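겨울에 말린 것들

외할머니는 십일월이 되면 편지를 쓰셨다. 누구한테 쓰시는지는 집안 식구들이 다 알았지만 아무도 먼저 묻지 않았다. 밥상을 물리고 나면 할머니는 돋보기를 찾으셨고, 돋보기는 늘 반짇고리 안에 있었는데도 꼭 온 방을 한 바퀴 돌고 나서야 찾으셨다. 그러고는 방바닥에 엎드려, 달력 뒷장을 반듯하게 자른 종이에다가 꾹꾹 눌러 쓰셨다. 볼펜 자국이 어찌나 깊었는지 뒷면을 손끝으로 쓸어 보면 글자가 만져질 정도였다.

편지를 받는 사람은 압둘라만 아모아 씨였다. 할머니는 그 이름을 한 번도 제대로 발음하신 적이 없다. 처음에는 '압씨'라고 하셨고, 나중에는 성이 아모아라는 걸 알고 나서 '아모 선생'이라고 부르셨다. 아모아 씨는 할머니가 젊은 시절 항구 옆 여관에서 일하실 때 삼 층 끝방에 묵던 선원이었다. 트래넥이라는 화물선을 타고 왔다가 배가 고장 나는 바람에 14일을 꼬박 묶여 있었다고 한다. 그 14일 동안 할머니는 그에게 아침을 차려 주었고, 그는 할머니에게 별자리 이름을 가르쳐 주었다. 그게 다였다. 적어도 할머니 말씀으로는 그게 다였다.

어머니는 이 이야기를 별로 좋아하지 않으셨다. 외할아버지가 살아 계실 때도 편지는 오갔고, 외할아버지는 우체국에 갈 일이 있으면 당신 손으로 그 편지를 부쳐 주기까지 하셨다는데, 어머니는 그 대목에서 꼭 한숨을 쉬셨다. "느이 할아버지가 속이 없어서 그래." 그런데 내가 보기에 외할아버지는 속이 아주 많은 분이었다. 우푯값이 올랐다고 투덜거리면서도, 새 우표가 나오면 제일 고운 것으로 골라 서랍에 모아 두셨으니까. 할머니는 그 우표들을 외할아버지가 돌아가신 뒤에도 몇 해 동안이나 아껴 가며 쓰셨다.

내가 할머니 댁에 내려가 겨울을 나게 된 것은 다니던 회사를 그만둔 해였다. 그만두었다고는 하지만 회사가 먼저 없어졌으니 누가 누구를 그만둔 것인지는 지금도 모르겠다. 어머니는 내 손에 반찬통을 들려 주며 할머니 눈이 많이 어두워지셨으니 가서 좀 거들어 드리라고 하셨다. 버스에서 내려 언덕길을 올라가니 할머니는 마당에 앉아 무를 썰고 계셨다. 눈이 어두운 분의 칼질이라고는 믿을 수가 없었다. 무채는 가지런했고, 할머니는 내 얼굴도 안 보시고 "왔냐, 광주리 좀 잡아라" 하셨다. 그래서 나는 가방도 내려놓지 못하고 광주리부터 잡았다.

그 집에서는 뭐든지 말렸다. 무를 말리고, 호박을 말리고, 귤껍질을 말리고, 할머니는 가끔 편지도 말리셨다. 바닷가 집이라 습기가 많아서 서랍에 넣어 둔 종이는 금세 눅눅해지는데, 그러면 볕 좋은 날에 아모아 씨의 편지를 꺼내 무말랭이 옆에 나란히 널어 놓으시는 것이었다. 덕분에 편지에서는 늘 무 냄새가 났다. 나는 그 냄새가 싫지 않았고, 지금도 시장에서 무말랭이 파는 데를 지나가면 괜히 걸음이 느려진다.

"읽어 봐라." 어느 저녁에 할머니가 편지 한 장을 내밀며 그러셨다. "눈이 침침해서 그런다." 영어로 쓴 편지였다. 할머니는 영어를 모르셨다. 그럼 그동안은 어떻게 읽으셨느냐고 물으니, 처음 몇 해는 여관 주인 아들이 읽어 주었고, 그다음에는 성당 수녀님이, 그다음에는 외할아버지가 사전을 찾아 가며 읽어 주셨다고 했다. 외할아버지가요? 내가 되묻자 할머니는 고개를 끄덕이셨다. "밤새 걸렸지. 한 장 읽는 데." 나는 그 말을 듣고 한참이나 첫 줄을 읽지 못했다.

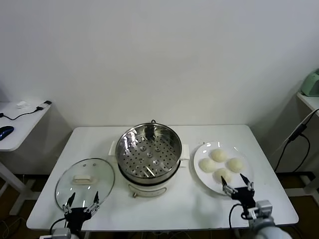 아모아 씨의 편지는 대개 날씨 이야기로 시작했다. 그가 사는 게스트사이드라는 마을은 바람이 많은 곳이라 빨래가 자주 날아간다고 했고, 배를 그만둔 뒤로는 졸몬트라는 상점에서 시계를 고치고 있다고 했다. 이웃집 랭 씨네 염소가 담을 넘어와 상추를 다 먹었다는 이야기가 한 장을 꽉 채운 적도 있었다. 할머니는 염소 이야기를 유난히 좋아하셔서 그 부분을 세 번이나 다시 읽으라고 하셨다. 그러다가 내 목소리가 갈라지면 부엌에 가서 찐빵을 내오셨는데, 하얀 접시에 동그랗고 뽀얀 것이 네 개, 언제나 네 개였다. 할머니는 하나만 드시고 나머지는 내 앞으로 밀어 놓으셨다. 팥은 너무 달면 못쓴다고 하시면서도 당신이 만든 팥소는 늘 혀가 아리게 달았고, 나는 그걸 우물거리면서 다음 장을 읽었다.

편지가 오지 않은 것은 그해가 처음이었다고 한다. 보통은 십일월에 할머니가 편지를 보내면 설을 지나 답장이 왔는데, 그해에는 설이 지나고 마당의 매화가 다 지도록 우체부가 우리 집 앞을 그냥 지나갔다. 할머니는 아무 말씀도 안 하셨다. 다만 오토바이 소리가 나면 하던 일을 멈추고 귀를 기울이셨고, 소리가 멀어지면 다시 콩을 고르셨다. 나는 그때마다 공연히 수돗가에 나가 손을 씻었다.

그때 내가 한 짓을 아직도 잘한 일인지 못한 일인지 모르겠다. 나는 읍내 문방구에서 편지지를 사다가 밤에 이불 속에서 아모아 씨의 답장을 썼다. 영어로 썼다. 어차피 내가 읽어 드릴 편지였으니 백지를 들고 읽는 시늉만 해도 되었을 텐데, 그건 차마 못 하겠어서 한 자 한 자 그의 글씨를 흉내 내어 썼다. 바람 이야기를 쓰고, 시계 이야기를 쓰고, 염소가 새끼를 낳았다고 썼다. 봉투는 예전 것을 다시 풀칠해서 썼는데, 우표가 그대로 붙어 있어서 제법 그럴듯했다.

할머니는 편지를 받아 들고 한참 만지작거리셨다. 그러고는 코에 갖다 대시더니, 나한테 도로 내미셨다. 나는 읽었다. 염소가 새끼를 낳았다는 데서 할머니가 웃으셨다. 다 읽고 나니 방 안이 조용했고, 멀리서 파도 소리인지 바람 소리인지 모를 것이 들렸다.

"염소 이름은 뭐라고 지었다냐."

할머니가 물으셨다. 그 생각까지는 못 했기 때문에 나는 편지를 다시 들여다보는 척하다가 그런 말은 없다고 했다. 할머니는 그러냐, 하시고는 무릎을 짚고 일어나셨다. 부엌 쪽으로 가시다가 문지방에서 돌아보지도 않고 이렇게 말씀하셨다.

"봉투에서 무 냄새가 난다."

나는 편지를 든 채로 굳어 버렸다. 그릇 달그락거리는 소리가 났고, 물 트는 소리가 났고, 할머니가 콧노래 비슷한 것을 흥얼거리는 소리가 났다. 혼이 날 줄 알았는데 혼은 나지 않았다. 다음 날 아침 밥상머리에서 할머니는 김치를 찢어 내 밥 위에 얹어 주시며, 느이 할아버지도 한 번 그랬다고, 답장이 늦던 해에 한 번, 그 양반은 영어를 틀려서 수녀님이 배를 잡고 웃었다고 하셨다. 외할아버지가 쓰신 편지는 지금도 다른 편지들 틈에 끼여 있다고 했다. 어느 것이냐고 물어도 할머니는 안 가르쳐 주셨다.

진짜 편지는 장마가 시작될 무렵에 왔다. 봉투에 찍힌 소인은 번져서 읽을 수가 없었고, 글씨는 예전보다 많이 흔들려 있었다. 손을 다쳐서 한동안 펜을 못 잡았다고, 그래서 미안하다고, 시계 고치는 일은 조카에게 넘겼다고 적혀 있었다. 나는 소리 내어 읽다가 몇 번을 쉬었다. 할머니는 손을 얼마나 다쳤다더냐고 물으셨고, 나는 이제 괜찮아졌다고 쓰여 있다고 했다. 그건 편지에 정말로 쓰여 있는 말이었다. 할머니는 서랍을 열어 마지막 남은 우표를 꺼내시더니, 침을 바르지 않고 한참 손바닥에 올려놓고만 계셨다.

"받아 적어라." 할머니가 말씀하셨다. "염소는 잘 있는지, 그것부터 물어보고."

나는 달력 뒷장을 펴 놓고 볼펜을 들었다. 밖에는 비가 오고 있어서 그날은 아무것도 널지 못했다.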